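The Last Laundry on Kitach Street

When I moved to Clillbridge I had two suitcases and a rented room on the third floor, and the room had no washing machine. My landlady drew me a map on the back of an envelope. It had only one thing on it, the laundry on Kitach Street, and an arrow that said "closed Wednesday." I still have this map. The laundry I do not have anymore, it was sold in January, and the windows are covered with paper.

In the years when I went there, Kitach Street had four laundries. They were not competing very much. The one by the tram stop was for students and opened late. The one next to the bakery took in hotel sheets and did not like to see you with a single bag. The third changed owners so often that people called it by its color, the green one, also after it was painted yellow. And the fourth was Lesov, where I went, because it was on my side of the hill.

Lesov was a family name, but no Lesov had worked there for a long time. The business belonged then to Mrs. Naidoo, who kept the old sign because a new one was expensive and because, she told me, customers do not read signs, they look for the light in the window. She opened at six in the morning. In winter I would come down before work, in the dark, and there were always the same people on the bench, and we did not greet each other for the first year.

I think this is the part that is difficult to explain to friends who grew up with a machine in the kitchen. A laundry is slow, and you are slow together with strangers. You learn who irons their work shirts and who does not care. You learn to leave before the end and come back at the right minute, and what it means when somebody has taken out your clothes and folded them for you. In my country this would be almost an insult. In Clillbridge it was how I made my first friend.

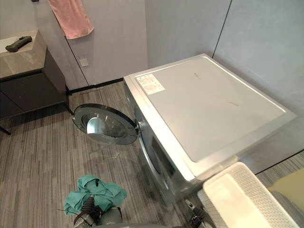
Tomás Louro remembers it differently, and says that for him the laundry was never a romantic place, it was thirty minutes of his life that he could not get back, twice a week, with a crying child on his arm. When his building finally allowed machines in the apartments, he bought one the same month and carried it up the stairs with his brother. He told me he would do it again tomorrow, also with his bad knee.

He is right, of course. I notice that the people who miss the laundry are mostly people who had time. The rules in the old buildings were changed after the water pipes were replaced, and from that moment the bench at Lesov got emptier every season. First the families disappeared, then the couples. Who stayed were the students, the old men living alone, and those with a blanket too big for any home machine. Mrs. Naidoo said to me once that she was living from blankets.

She tried other things. For one summer she sold coffee, but the coffee machine and the dryers did not want to work at the same time, and the whole street lost its electricity one Saturday. She put a shelf with books to exchange, and this was a success – too much of a success, people brought books and no laundry. She fixed zippers and hems at a small table in the back. I brought her a winter coat with a torn lining and she repaired it so well that I wore it for many more years, and I was a little disappointed when it finally fell apart in a different place.

What she never did was raise the price for the small wash. The big drums became more expensive, the dryers too, but the small wash stayed the same as on the day she bought the business. The man from the bank asked her about this and she answered that the small wash was for people who live alone, and that these people already pay more for everything.
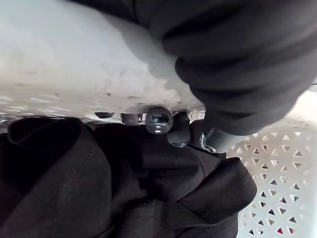

My mother did the same with bread, a reader from the other side of the hill wrote to me after I mentioned the closing in a short note last spring. She had a shop for 34 years and the smallest loaf never changed its price, and we were angry with her for it, and at her funeral the church was too small.

I read this letter to Mrs. Naidoo by telephone. She was quiet for a moment and then asked what kind of bread it was. I had to write back to find out. It was rye.

She lives now with her sister near the coast, where there is a machine in the bathroom, and she complains that it takes too long and that it is impossible to talk to anybody during it. The new owners of the house on Kitach Street have not said what they will open. The baker thinks a dentist. Through a gap in the paper one can still see the bench, pushed against the wall, and above it the nail where the clock was hanging.

The laundry by the tram stop was already closed before Lesov, and so were the other two. For a blanket you must now take the bus for 20 minutes to the shopping center, where the laundry is clean and bright and you pay with your telephone. I went there in March. A young man was asleep next to the dryers, and his had stopped. I waited a little. Then I took out his shirts and folded them, not very well, and I put them on the chair beside him and went out to catch my bus.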